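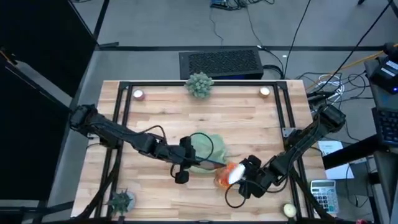
Figure 2. Bras robotisés au-dessus d'un plan de travail en bois.

4. Coordination des refus d'exportation entre États participants

4.1. Position du problème

Les régimes multilatéraux de contrôle des exportations de biens à double usage reposent sur des engagements politiques et laissent à chaque État la décision finale d'octroi ou de refus d'une licence. La littérature y voit en général un problème d'action collective : un refus opposé par l'État A n'a d'effet sur l'acquéreur que si l'État B, sollicité pour un bien équivalent, ne délivre pas l'autorisation. Le cas dans lequel B autorise ce que A a refusé est désigné dans ce qui suit par le terme de contournement licite (Tekin et Ezzat, à paraître). Il se distingue du contournement par fausse déclaration ou par société écran, dont les déterminants sont différents et que nous n'étudions pas.

Deux explications sont habituellement avancées. La première est commerciale : un État dont l'industrie est exposée à la concurrence sur le bien considéré aurait intérêt à capter la commande refusée par un partenaire. La seconde est informationnelle. L'autorité de B peut ignorer l'existence du refus, en recevoir la notification après avoir statué, ou ne pas reconnaître dans le bien notifié celui qui fait l'objet de la demande qu'elle instruit. Ces explications ne s'excluent pas, mais elles appellent des réformes de nature différente, et les travaux disponibles les testent rarement de manière conjointe.

4.2. Données

Nous utilisons la base Gollis, qui recense les notifications de refus émises par six autorités nationales et les rapproche des demandes ultérieures déposées auprès des cinq autres. Après élimination des doublons et des notifications retirées par l'autorité émettrice, l'échantillon comprend 1 667 notifications. Pour quelque 1 000 d'entre elles, la désignation technique du bien est assez précise pour permettre un appariement au niveau de la sous-catégorie. Les autres ne sont appariables qu'au niveau de la catégorie et sont exclues des estimations principales.

L'appariement suit la procédure décrite par Głowacki. Une demande est considérée comme équivalente à un refus antérieur lorsque le destinataire final, la sous-catégorie et l'usage déclaré coïncident. Le critère du destinataire est appliqué de façon stricte. Une version assouplie, qui admet les filiales et les entités partageant une adresse, est présentée en annexe ; elle accroît le nombre de paires sans modifier le signe des coefficients.

L'exposition commerciale est mesurée par l'indice Borkard, calculé pour chaque couple formé d'un État et d'une sous-catégorie. L'indice présente une limite connue : il agrège exportations civiles et militaires, de sorte que l'exposition est surestimée pour les États dont les ventes d'armement sont concentrées sur peu de clients.

4.3. Stratégie d'estimation

La variable dépendante prend la valeur un si la demande équivalente est autorisée. Le modèle inclut l'indice d'exposition, le délai entre le refus initial et la réception de sa notification, une indicatrice de consultation bilatérale préalable, ainsi que des effets fixes par État et par catégorie. Les erreurs types sont regroupées par destinataire.

La consultation bilatérale pose une difficulté d'identification. Les autorités se consultent plus volontiers sur les dossiers sensibles, pour lesquels la probabilité de refus est de toute façon élevée – l'effet estimé de la consultation est donc vraisemblablement surévalué. Faute d'instrument convaincant, nous interprétons ce coefficient comme une association. Ezzat propose d'exploiter la rotation des points de contact nationaux, mais les dates de prise de fonctions ne sont disponibles que pour deux des autorités.

4.4. Résultats

Le délai de notification est associé positivement à la probabilité de contournement licite dans toutes les spécifications. L'association est plus forte pour les machines-outils et les systèmes de commande que pour les matériaux, dont les désignations sont plus homogènes d'un État à l'autre. L'exposition commerciale présente le signe attendu, mais son coefficient perd en précision dès que le délai est introduit et n'est plus distinguable de zéro lorsque les effets fixes par catégorie sont ajoutés.

Ce résultat est compatible avec une lecture principalement informationnelle, sous une réserve. Un délai long peut lui-même être choisi. Une autorité qui tarde à notifier ménage à ses partenaires la possibilité de statuer sans avoir à justifier une divergence, et Dronen décrit cette pratique comme une forme de courtoisie entre administrations. Nos données ne permettent pas de séparer le retard subi du retard consenti. L'examen des notifications transmises en février, mois où plusieurs autorités apurent leurs dossiers en attente, indique seulement que l'association subsiste quand ces envois groupés sont écartés.

Les estimations par sous-période sont discutées en section 5, avec les tests portant sur la définition de l'usage déclaré.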